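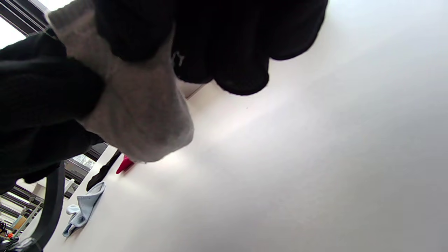 Katona-Handgreifer im Abo: lohnt sich das?

Forum > Automatisierung > Kits und Dienstleister

kekville_süd schrieb:
Moin zusammen. Wir haben seit April das Katona-Paket auf dem Tisch, also den handgeführten Greifer mit Kamera, dazu den Zugang zu Prornidance, wo die Aufnahmen hochgeladen und zu etwas verrührt werden, das unser Arm später angeblich nachmachen kann. Aufgabe ist Textil: Tücher greifen, ablegen, irgendwann falten. Weißer Tisch, graues, strickartiges Tuch, hellblaues Tuch, mehr Luxus gibt es bei uns nicht.
Preis war 2536 Euro für das Starterpaket, netto, versteht sich. Das Handbuch hat man gespart, vermutlich aus Rücksicht auf den Wald.
Frage an die Runde: Hat das jemand über die Testphase hinaus behalten? Und wenn ja, warum?

schraubenzieher_h schrieb:
Behalten, ja. Warum, frage ich mich jeden Monat beim Kontoauszug.
Im Ernst: Das Gerät selbst ist gut. Liegt ordentlich in der Hand, der Abzug ist leichtgängig, und das Kabel hat bei uns bisher jede Zumutung überlebt. Die Software ist die Sorte, bei der man nach jedem Update erst mal Kaffee holt. Wer Würfel stapelt, wird glücklich. Bei Stoff wird es zäh.

lotte_falz schrieb:
Wieviele Durchgänge habt ihr denn? Unter 1000 braucht man bei Textil gar nicht erst anzufangen zu meckern. Wir waren bei der Hälfte und der Arm hat das Handtuch behandelt, als hätte es ihn persönlich beleidigt. Danach wurde es besser.

kekville_süd schrieb:
@lotte_falz
915. Laut Prornidance davon "überwiegend verwertbar". Was überwiegend heißt, steht in keinem Menü, ich habe gesucht.

gradmesser schrieb:
Euer Bild oben ist doch schon die halbe Antwort. Ihr haltet das Ding dermaßen schräg, dass die Tischkante quer durchs Bild läuft, und die Hand verdeckt fast alles, was am Stoff passiert. Dazu schwarzer Handschuh und schwarzer Ärmel, die gehen ineinander über. Woran soll sich das Modell da festhalten? Am Fenster?

kekville_süd schrieb:
Das schräge Halten steht so in der Einführung: "Bewegen Sie den Greifer frei und natürlich." Natürlicher als schief kann ich nicht.

gradmesser schrieb:
Frei und natürlich heißt nicht, dass man nebenbei den Nacken dehnt.

hosianer schrieb:
Ich widerspreche mal, kostet ja nichts. Wir nutzen das Hosia-Set, und dort wird ausdrücklich Variation in der Neigung verlangt. Gerade Aufnahmen von oben sehen hübsch aus und taugen dann genau für den einen Tisch, an dem sie entstanden sind. Das Problem sehe ich eher beim Licht. Auf der weißen Platte liegt ein Glanzstreifen. Mattes Tuch oder matte Folie drunter, fertig. Das kostet weniger als eine Stunde Support.

schraubenzieher_h schrieb:
Hosia verlangt auch, dass man den Greifer vor jedem Durchgang kalibriert. Damit habe ich zwei Wochen verbracht und könnte es jetzt im Schlaf. Gefaltet war am Ende nichts.

hosianer schrieb:
Vor jeder Serie, nicht vor jedem Durchgang. Steht im Handbuch. Hosia hat nämlich eins.

lotte_falz schrieb:
Können wir die Handbuchfrage ausgliedern? Dazu gibt es schon einen Thread, der ist länger als beide Handbücher zusammen.
@kekville_süd: Was mir mehr Sorgen macht, ist der Kleinkram auf dem Tisch. Da liegt etwas Rotes hinter dem grauen Stoff und daneben etwas Längliches, Schwarzes. Gehört das zur Aufgabe? Wenn nicht, weg damit. Unser Modell hat sich mal wochenlang an einem Klebebandrest orientiert. Sobald der Rest weg war, wusste es nicht mehr, wo der Tisch ist.

kekville_süd schrieb:
Gehört nicht zur Aufgabe. Gehört zu dem Kollegen, der seine Sachen "nur kurz" ablegt. Ich leite es weiter.

gradmesser schrieb:
Und der Handschuh? Ein heller würde sich wenigstens vom Ärmel absetzen.

kekville_süd schrieb:
Wurde uns von Katona so empfohlen, schwarz, matt, wegen der Reflexe. Bei heller Ware soll das der beste Kontrast sein. Stimmt beim grauen Stoff sogar. Dass ich zum schwarzen Handschuh keinen schwarzen Pulli anziehen darf, hätte ich allerdings gern vorher gewusst. Meine Garderobe gibt wenig anderes her.

nullserie schrieb:
Lese seit Seite 1 mit und verstehe das Geschäftsmodell nicht. Man bezahlt für das Gerät, nimmt selbst auf, lädt selbst hoch und zahlt dann noch mal, damit man erfährt, dass die Aufnahmen schief sind. Das hätte gradmesser umsonst gemacht.

gradmesser schrieb:
Hat gradmesser umsonst gemacht.

schraubenzieher_h schrieb:
@nullserie
Bei starren Teilen rechnet es sich trotzdem. Unsere Kisten packt der Arm inzwischen allein, und dafür hätte ich beim Integrator ein Vielfaches gezahlt. Nur bei Stoff würde ich das Abo erst verlängern, wenn der Anbieter an eurer Ware was vorgeführt hat. An eurer, nicht an dem gebügelten Quadrat aus dem Werbevideo.

kekville_süd schrieb:
Stand der Dinge: Tisch geräumt, matte Unterlage bestellt, Ärmel ab jetzt grün. Prornidance hat auf die Frage nach "überwiegend" mit einem Link zur Preisliste geantwortet. Ich mache die 1000 noch voll und melde mich dann mit den Ergebnissen vom hellblauen Tuch. Wenn das auch nichts wird, steht das Set im Marktplatz, Handschuh gibt es dazu.

hosianer schrieb:
Welche Größe hat der Handschuh?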